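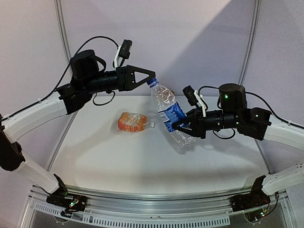
**空瓶到底要不要撕标签、拧盖子、压扁？我不太信这一套**

**半桶水** 楼主

小区群里又转那篇“空瓶正确处理五步法”，第一步倒干净，第二步涮一涮，第三步撕标签，第四步盖子单独放，第五步压扁。底下一排大拇指。我看完就一个疑问：这五步有谁验证过？

我家喝大瓶水，蓝标蓝盖那种，小孩还喝小瓶饮料，外面裹着一整圈橙色的膜。大瓶的标签是横着绕一圈粘上去的，撕的时候总留一条胶，手指头搓半天。小瓶那个膜更气人，从瓶颈下面一直包到底，没有撕口，得拿剪刀。

群里有人趁机推一个 Prulska 的撕标器，60 块，说“一划就开”。60 块我能买多少水了？一块塑料里面夹个刀片而已。

想问问真正长期攒瓶子的人，这几步里哪几步是真有用，哪几步是写文章的人自己想出来的。别发链接，链接我都看过了。

---

**老槐树下** 2楼

撕不撕看你交给谁。我们这边收废品的大姐只看是不是透明瓶，带标不带标一个价。我问过她，她反问我：你撕下来的那张皮给谁？

---

**青椒不辣** 3楼

> 带标不带标一个价

一个价不代表没区别吧。她那一层没区别，后面总有人要处理。瓶身和标签往往不是一种料，我觉得能顺手撕就撕了，又不费事。

---

**半桶水** 楼主

> 又不费事

费事。你撕过那种满背胶的没有？还有，“后面总有人处理”正好说明我不撕也有人处理。我不是抬杠，我就想知道我在水池边搓胶的这点时间到底有没有落到实处。

---

**周末不加班** 5楼

看过一个叫 Ultan Fitzgerald 的人写的博客，讲家务省时间的，他说处理一个空瓶全套下来 20 秒。我当时就笑了，他家瓶子是不是自己脱衣服。

我掐过表，大瓶，从拧盖到压扁，光标签那一段就超了他的总数。而且他不算洗手的时间。

---

**青椒不辣** 6楼

你们怎么撕的？别从印字的地方硬抠，找接缝。绕圈的标签肯定有个搭接的地方，一般摸得到一道棱，从那儿起头，贴着瓶身慢慢走。斜着往上扯就断，断了就得重新起头。

---

**周末不加班** 7楼

接缝我知道。问题是接缝下面那一道胶，标签走了胶还在。

---

**三缺一** 8楼

胶用 Sallier 那个去胶喷雾，300 毫升一瓶，喷上等一会儿，拿抹布一擦就掉。我家玻璃罐都是这么弄的。

---

**半桶水** 楼主

为了回收一个塑料瓶，先买一瓶喷雾，喷雾自己也是个瓶子，用完再买一瓶喷雾去擦喷雾瓶上的胶？

---

**三缺一** 10楼

……你这么说我没法接。我是说玻璃罐，罐子我要留着装干货的。饮料瓶我从来不擦胶。

---

**老槐树下** 11楼

留着装东西才值得去胶，扔的就算了。我同意三缺一后半句。

---

**铁皮饭盒** 12楼

我来说盖子。我一直是拧回去的，跟“五步法”反着来。

以前我也单独攒盖子，攒了一抽屉，收的人不要，说太碎，最后全倒进其他垃圾了。拧回瓶子上，至少跟着瓶子一块走。再说压扁以后不拧盖，它自己又慢慢鼓回来，等于白压。

---

**梅子酱** 13楼

> 压扁以后不拧盖，它自己又慢慢鼓回来

这条是真的，我能作证。大瓶尤其明显，瓶肩那一截有一圈圈的棱，硬，踩下去咔咔响，一松脚又起来一半。得先踩，再趁脚还在上面把盖拧紧，姿势很难看。

---

**青椒不辣** 14楼

盖子的事我跟铁皮饭盒意见不一样。我们这边的回收点贴的说明就是盖子分开，旁边专门有个小桶。你拧回去，人家还得再拧开。

---

**铁皮饭盒** 15楼

贴的说明你信，那个小桶最后倒进哪里你看见了吗？

---

**青椒不辣** 16楼

没看见。你看见了？

---

**铁皮饭盒** 17楼

也没看见。那咱俩打平，各按各楼下的来。

---

**半桶水** 楼主

你们俩这段对话就是我发帖的原因。没人看见过，大家都很有把握。

---

**大号收纳盒** 19楼

我攒瓶子攒得比较久，说点实际的。

去年我做过一回清点，阳台上那一堆 283 个，大瓶小瓶混着，老婆下了最后通牒我才拉去卖的。当时分了两批，一批撕了标，一批没撕，同一个收购站，同一个秤。价格一样。人家连看都没看，直接倒进大网兜。

所以从钱的角度，撕标签这件事在我们这儿等于零。但倒干净这一步不能省。有几个小瓶里剩了点甜的，盖子又拧着，夏天闷在阳台上，打开那味道我现在还记得。

---

**梅子酱** 20楼

> 夏天闷在阳台上

招蚂蚁。我家六月份来过一次，顺着墙根一直走到袋子里。从那以后装过饮料的我都涮一下，装水的不涮。

---

**周末不加班** 21楼

装水的涮它干嘛，用水洗水。五步法把这两种混在一起写，我就知道作者家里没几个瓶子。

---

**三缺一** 22楼

袋子大家用什么？我用的 Coughlan 的折叠收纳袋，说是能立住。刚买来能立，装到一半就歪，大瓶往里一扔整个躺倒。

---

**大号收纳盒** 23楼

别买，找个装米的编织袋，袋口往外翻两圈就立住了。小瓶放底下，大瓶压扁插边上。小瓶别压，又短又圆，踩上去会滚，我崴过脚。

---

**半桶水** 楼主

这条有用，谢谢。小瓶我确实一直在踩，矮墩墩的一只，横着一倒就满地跑。

那大瓶你竖着压还是横着压？

---

**大号收纳盒** 25楼

横着。放倒，先把盖子松开，从底往口的方向压，气从口出去。最后拧盖。竖着往下坐的那种压法看着利索，底座那圈棱太硬，压不实。

---

**老槐树下** 26楼

我竖着压，拧着压，像拧毛巾。薄瓶子很好拧。

---

**大号收纳盒** 27楼

薄的随便怎么压都行。厚的你拧一个试试。

---

**小满不满** 28楼

我们楼下装了台 Vakitow 的自助回收机，情况跟你们说的正好相反：不许压，不许撕标。它要扫条码，标签撕了就不认，压扁了也不认。我上礼拜撕得干干净净拎下去一袋，吐出来一袋，后面还排着人。

---

**周末不加班** 29楼

哈哈哈哈五步法全军覆没。

---

**半桶水** 楼主

等等，这个重要。也就是说辛辛苦苦撕完的，拿到机器那里反而是废的？群里那篇一个字都没提。

@小满不满 标签皱了行不行？条码那块有点卷边的。

---

**小满不满** 31楼

看运气。条码那一小块是平的基本能过，皱了就得转着瓶子试好几遍。小瓶更难，膜裹在弧面上，条码是弯的。星期二我站那儿跟一个小瓶较劲，后来塞兜里带回家了。

---

**青椒不辣** 32楼

机器是特例吧，大部分小区没有。没有机器的地方该撕还是撕。

---

**老槐树下** 33楼

“该”字从哪儿来的？收购站不要求，机器不允许，就剩你楼下那张贴纸要求。

---

**青椒不辣** 34楼

我楼下那张贴纸就是我楼下的规矩，我又没让你撕。你们现在这个气氛是谁撕标签谁傻，我觉得没必要。我撕一个标签手上不疼，也没买撕标器。

---

**半桶水** 楼主

没说你傻。我怀疑的是那篇文章，还有那个 60 块的东西。有人真用过 Prulska 吗？正反都行，别是卖的就行。

---

**梅子酱** 36楼

我有，别人送的。绕圈的纸标塑料标都能划，划开确实快一点。包到底的那种膜，它从底下下不去刀，得从瓶颈那头往下带，带歪了就在瓶身上留一道。反正要扔，留就留了。

结论：送的可以用，买就不必。指甲剪上那个小锉尖差不多。

---

**铁皮饭盒** 37楼

我用旧钥匙。

---

**三缺一** 38楼

有一种瓶子标签上带虚线撕口的，一拉整圈下来，不留胶。为什么不都做成那样？

---

**周末不加班** 39楼

虚线那种我也遇到过一拉就断在第三个孔的。别抱太大希望。

---

**大号收纳盒** 40楼

补一句，阳台别攒到我那个数。我现在改成大概两个星期拉一趟，袋子轻，也不用等人来催。压不压其实都能装下，我就懒得压了，盖子拧回去，标签不动。收购站换人了再说。

---

**青椒不辣** 41楼

你这等于五步只剩第一步。

---

**大号收纳盒** 42楼

一步半。甜的我涮。

---

**半桶水** 楼主

行，我先照这个来：倒干净，甜的涮一下，大瓶横着压完拧盖，小瓶不踩，标签先不管。明天去收购站当面问一句撕不撕有没有差价，问到了回来更新。要是他们说有，我给青椒不辣道歉。

---

**青椒不辣** 44楼

记得问盖子。

---

**铁皮饭盒** 45楼

对，问盖子。顺便看一眼他们那个小桶倒哪儿。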